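Ticket 500: gripper lets go when the jaw is almost closed
Project: Prurnis
Opened by: Hauke Kramer
Opened: 10 October 2022
Unit: hand-held gripper, bench 3
Severity: stops work
Status: closed, with one follow-up open

What happens

The jaw closes fine until the last bit of travel, then backs off by itself and drops whatever it has. Big things are no trouble at all. Small light pieces are where it goes wrong, and small light pieces are the whole job this month! The log shows code 23 (grip lost) each time, and right before it there is a short dip in the reported jaw position, as if the jaw had jumped open and shut again.

Nothing hurts and nothing is broken, but I'm filing it as a stop because a dropped part ruins the whole recording. I also want it looked at from the safety side, since the arm copies the jaw command and I don't want the arm opening when no one asked it to. I've put the arm in hold until we know more.

What I've tried so far

Restarted the handle. No change.
Restarted the handle and the base together. No change.
Ran the jaw calibration from the Cirever menu. It passed, which I did not expect, and the fault came back on the second grip.
Cleaned the rubber with a lint-free cloth. No change, though it does look nicer now.
Swapped the data cable with the one from bench 28. No change.

My guess at this point was the radio link. The router sits below the monitors, close to the arm, and the dip in the log looks a lot like a missed packet to me. I spent a happy hour moving channels and watching the signal level, which was excellent the entire time. So either the link is fine or the signal level is a poor thing to watch.

Update, Hauke

I got it to fail on purpose! If I hold the handle level and close slowly, it grips and stays gripped. If I tip it so the jaw points down and close at the same speed, it lets go nearly every time. That is the best news on this ticket so far, because a fault you can call up when you want is one you can fix.

I did the tipped test over the desk with one of the small pale pieces, arm still in hold, and kept an eye on the live position readout the whole time.
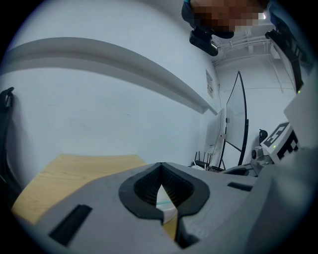 Tonitz: I'd drop the radio theory if the angle changes it. A missed packet doesn't care which way up you hold the thing. Can you look at the raw jaw sensor instead of the filtered value? The filter hides anything short. And please leave the arm in hold even if it starts behaving, I'd like to see the cause before we let it move.

Update, Hauke

Tonitz, you were right and I'm delighted about it. The raw value is a mess. Held level, it's a clean ramp all the way down. Tipped, the same ramp has a spike near the bottom, and the spike is far outside anything the jaw could really do. The controller believes it, decides the part is gone, and opens the jaw to reset for the next try. So the handle does exactly what it was told to do, on bad information.

The spike moves around if I press on the housing with my thumb. Press hard and it goes away. Let go and it's back. That smells like a loose connection inside the handle.

I've powered everything down and will open it next. Note for anyone doing the same: take the battery out first, then hold the close button until the light on the handle goes off. The jaw can still twitch before that, and fingers are softer than whatever we normally put in there.

Update, Hauke

Opened it. The small connector for the jaw sensor was sitting in its socket but not latched. One side was down, the other was standing up by less than the thickness of a fingernail. With the handle level, the wire rests on the inner wall and holds the plug in place. Tip it over and the wire pulls the other way.

I went back through the work notes and found that this handle was opened in September to change the rubber. The sheet we use for that says to unplug the sensor before lifting the jaw out, and to plug it back in afterward. It doesn't mention the latch, and the plug feels fully home well before the latch catches. I changed that rubber myself, so I know exactly who to be annoyed with.

Pushed it in until it clicked (a very good click), routed the wire behind the post so it can't tug on the plug, and closed the housing.

Tests after the fix

Level, slow close: held.
Level, fast close: held.
Jaw down, slow close: held.
Jaw down, fast close: held.
Jaw down, shaken by hand: held, and the raw value stayed clean.
Thumb pressure on the housing: no effect on the raw value.

I then took the arm out of hold at low speed, with Tonitz at the stop button, and ran the same set again with the arm following. No code 23 and no surprise opening. It was lovely to watch after all that.

Follow-up

The plug is fixed, but the controller's reaction still bothers me. One bad reading shouldn't be enough to open a closed jaw, on the handle or on the arm. I've asked Wegener for a change so that a grip-lost event holds position and raises the code, and the jaw opens only when the operator lets go of the button. Wegener's first answer was that the reset was put in to save time between tries. Fair enough, but I'd happily give up that time. That request has its own ticket, linked from this one, and stays open.

I've also added a line to the rubber change sheet: push the sensor plug until it clicks, pull gently on the wire, then tip the handle jaw down and watch the raw value through one full close. The last step is quick and would have caught this in September.

The other handles still need the tug test. Bench 28 is done and its latch was down. If you open one of the rest before I get to it, please check the plug while you're in there and write the result here.

Closing the main fault. Reopen if code 23 comes back on this unit.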